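# Keeping the Wire Cell Running

Sorting loose wire by color is dull work for a person and surprisingly hard work for a machine. At Rusen, a small automation shop, a two-armed cell has been doing it since February, picking strands out of a tangle and putting them in colored bins.

Most of the hours that go into it are spent on upkeep.
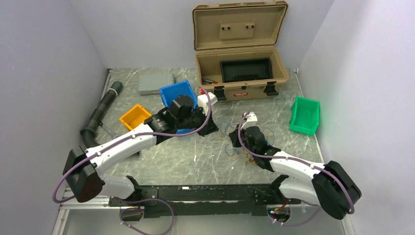
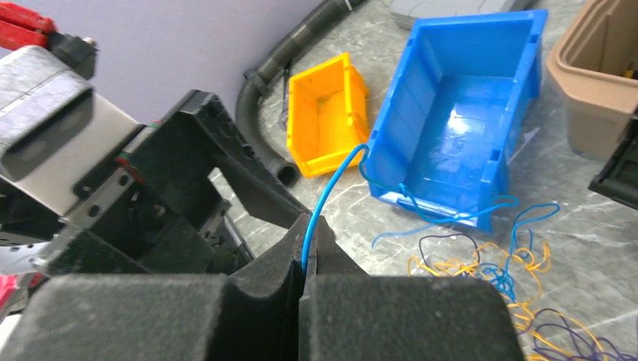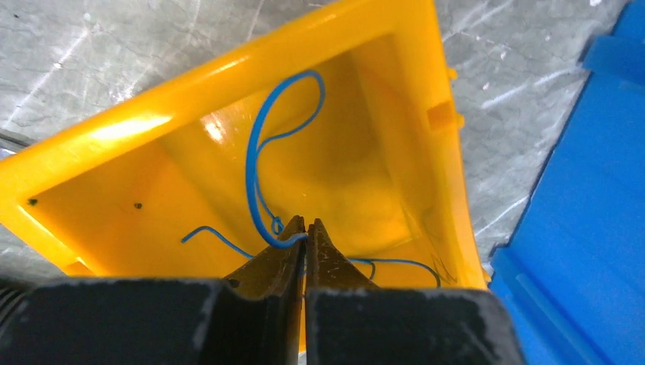 *Photos: Rusen*

The person who looks after the cell is Aldo Tedesco, a former appliance repairman who came to Rusen to build test fixtures and ended up with the arms. His day on the cell starts at 7:30 a.m. with the fingers. He opens each gripper, wipes the pads with a dry cloth, and closes them on a strip of paper. If the paper slides out under a light pull, the pads get changed.

"A wire is thin and it's slick," Tedesco says. "A pad can look fine and still let go of it."

Soft pads hold insulation well but collect lint, and lint is what makes them slip. Tedesco tried cleaning them with alcohol for a few weeks and gave it up when the edges started to lift. Now he uses tape to pull off the dust and puts on a new pair every 4,000 picks. The old ones go in an envelope with the pick count written on it, so he can compare wear later.

After the fingers come the cables. Each arm carries a purple cable along its length, running along the white upper arm. The slack matters. With too little, the cable tugs at the wrist when the arm reaches for the back of the table. With too much, the loop can catch on the rim of a bin. Tedesco moves each arm by hand through its full reach and watches the loop the whole way. In the spring he lost two days to a fault that came and went, and found a connector that had worked itself partly out. He now presses every connector home before he turns the power on.

The bins took longer to settle than anyone expected. They are ordinary stacking bins, and the first plan was to bolt them down. Karim Salameh, who writes the motion programs, argued against it. Bins get bumped and tipped in any real shop, he said, and a cell that only works when they are square to the table will be down every afternoon. The wrist cameras look for the bin before each drop, and the arm sets its path from what it finds.

Glare was the harder problem. Glossy plastic throws back a bright spot, and the early software sometimes read that spot as part of the wire. Salameh collected 2,485 close-up views of wires in and near the bins and used them to retrain the part of the program that picks the grip point. In the shop's most recent trial, the cell finished 93 percent of its picks without help. Blue wire in the yellow bin is now one of the easier cases. Yellow wire in the same bin is still poor, and Salameh has it on his list for the winter.

Tangles remain the main cause of stops. When a gripper closes on one strand and three come up with it, the arm is supposed to pause, lower the load, and try from another side. After the third attempt it stops and turns on a lamp. Tedesco then shakes the bundle out by hand, drops it back in the middle of the table, and presses the restart button. He logs each stop in a notebook, with the colors involved and which arm had hold of them.

Wrist bolts are checked once a week, and the camera alignment whenever a gripper has been off. Alignment takes some 300 seconds if nothing has shifted. If the arm has hit a bin wall, it can take the rest of the morning.

Rusen plans to build a second cell for Diderent, a repair firm that wants to recover wire from old control panels. Tedesco has asked for one change to the design, a finger mount that can be swapped without removing the camera. The drawings are due at the machine shop next month.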